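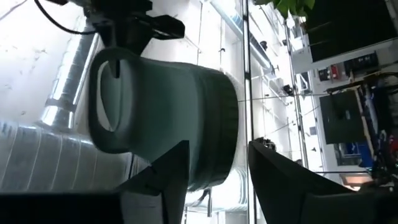
Photo: Piveo workshop pages

Sharing a workbench with robot arms: tips for the people who work there

When arms first come into a workshop, most of the talk is about what they can lift. What changes for staff is smaller and more day-to-day. You set things out differently, you tidy at different times, and part of the job becomes showing a machine how a thing is done. The tips below come from the packing and sorting room at Nekholm, where we handle returned housewares and footwear, and from the Gruber site, which started a few months earlier.

Start with things that don't matter

Use mugs, slippers and other plain items for the first weeks. Keep one crate of them beside the bench and don't let it get mixed up with stock. A mug with a good big handle is useful because it can be picked up in more than one way, and people soon see which way suits the fingers. Pick pieces with no chips. A chipped rim leaves grit on the bench and the grit gets into everything.

Look after the bench top

We kept wooden tops when the arms came in. Wipe them with a barely damp cloth at the end of the shift and dry them straight away. Oil them in January and again in summer, on a day when the arms are off, and leave the oil overnight. Sticky patches are the usual cause of a shoe that won't slide into place, so check for old tape glue first. White spirit on a rag will shift it.

Lay soft shoes with the strap facing up. It gives the fingers something to close on, and it saves the person at the bench from reaching in to turn it over.
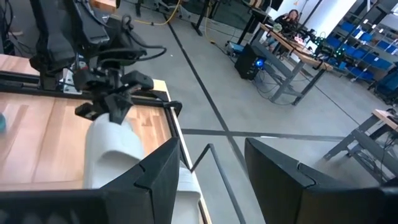

Mark the floor and keep to the marks

Dark tape shows up well on grey concrete. Press it down with the back of a spoon, especially where two lines cross, as that is where it lifts. Replace a strip whole. Patches curl within a week and catch on trolley wheels.

Cables across a walkway should be a bright colour and should go under a cover if they are staying longer than a day. Check them first thing, at 7.15 if you are on the early shift, before the chairs get moved.

Set out the work in the order it will be used

Put pairs together and leave a gap before the next item. A clear tray at the back of the bench is handy for whatever is being worked on, and the front half can hold what is waiting. People who have packed by hand for years find this slow at first. They are used to working from a heap and sorting by feel. Give them a fortnight and don't time them.

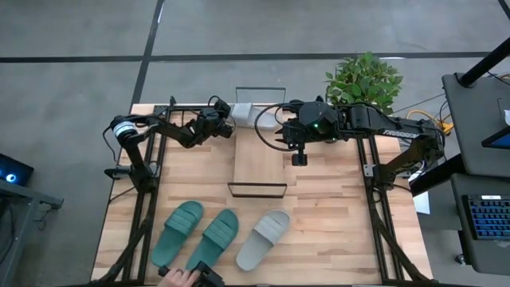 The other thing to sort out early is hands. Anyone using a hand control for a full morning will get a stiff thumb, so change over every hour and put the changes on the rota. Rings are a matter for your own site rules. At Nekholm we ask for them off near moving parts and leave it to people otherwise.

Expect the jobs to shift about. Two of our packers now spend most of their week on set-up and checking, and they asked for that to go in their job descriptions. It should. Vovutham, who supply our trays, print a setting-out card that can be pinned by the bench, and new starters get on well with it. We ordered 200 and they are nearly gone.

Keep a paper notebook at each bench as well. Write down what was dropped and what was on the bench at the time. Pencil is best, since pens go missing.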